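The Laundry Room at Trulus

By half past nine on my first morning in Gorkstead I had a headset on, a handle in each fist, and a robot across the room doing a bad impression of me. "Smaller," said Ilir Gashi, who runs the teaching floor at Trulus. "You're waving at it like it's a bus." He was right! I shrank everything down to the wrist and the arms stopped lurching.

I'd come to find out where a learning machine gets its examples, and the short answer is that people sit here all day and make them, one after another. You do the chore through the robot, the system records what the cameras saw and what the joints did, you press the pedal, somebody resets the props, and off you go again. Each run is called an episode. Trulus wants 500 good ones for laundry before anybody trains anything, and when I visited they had 200 (and a long list of rejects, a few of which are now mine).

What makes a good one? Ilir and his colleague Sorin Petek argue over this happily, usually with food in hand. Sorin likes clean, quick episodes with no dithering. Ilir wants some fumbles left in, as long as the person recovers, so the model learns what to do when a grip goes wrong. They've settled on keeping the recoveries and tagging them, and the tags have become their own small headache.

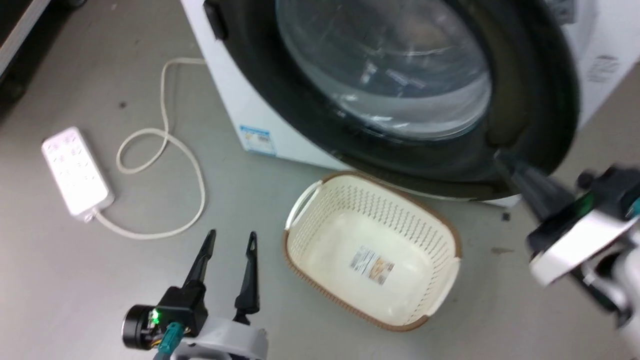
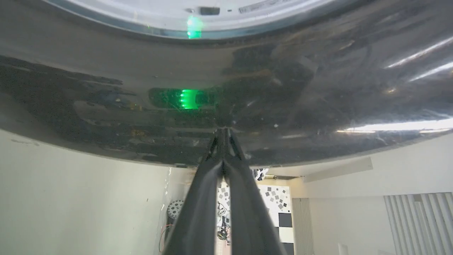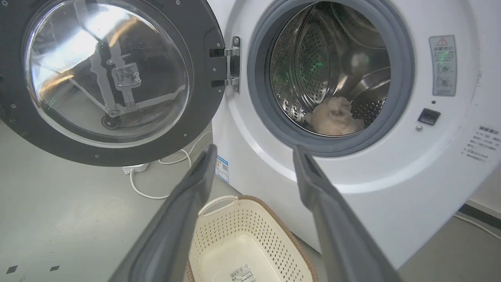
My own worst habit was rushing. I'd done laundry for years without giving it a thought, and now I had to think about where each hand was before I moved the other one. With the door swung wide and the basket on the floor in front of the machine, there's less space for two grippers than you'd expect, and I kept planning one arm's route straight through the other's. Sorin told me to stop, look, then go, and not to worry about the pause, as they can trim dead time later. I got through 70 minutes before my shoulders quit. Next they're off to Vevcombe, where a family called Stoyanova has offered up a real utility room, and Ilir has already asked them not to tidy it.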